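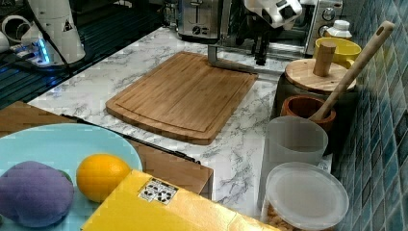
Puesto de cocina con la tabla sobre la encimera.

La pinza baja de más y se para junto a la tostadora

Norbert Kelemen
Tengo dos brazos junto a una encimera blanca con dibujo de mármol. Desde abril, al acercarse a la tostadora, uno de ellos da parada por exceso de fuerza, código 361. Pasa en 3 de cada 9 intentos. La trayectoria es la misma de siempre y no he tocado el programa. ¿Sensor o calibración?
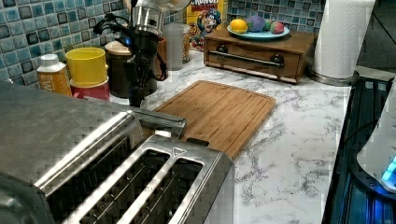 El dedo metálico, sobre el extremo de la tostadora.

Viktória Antal
Calibración, casi seguro. Si el dedo llega bajo, roza el borde metálico y salta el límite. Vuelve a medir la altura de la herramienta y repite a velocidad reducida, con la parada de emergencia a mano. No subas el límite de fuerza - es lo que protege a quien esté cerca. Y desenchufa la tostadora mientras pruebas.
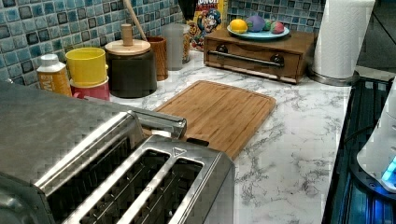 Comprueba también que la tostadora y la tabla siguen donde las espera el programa. Con 2 milímetros de desvío ya me ha pasado.

Bakos
A mí me salía igual y era un tornillo flojo en la pinza. Apretar y listo.

Norbert Kelemen
La altura estaba mal guardada. Corregida, sigo probando despacio.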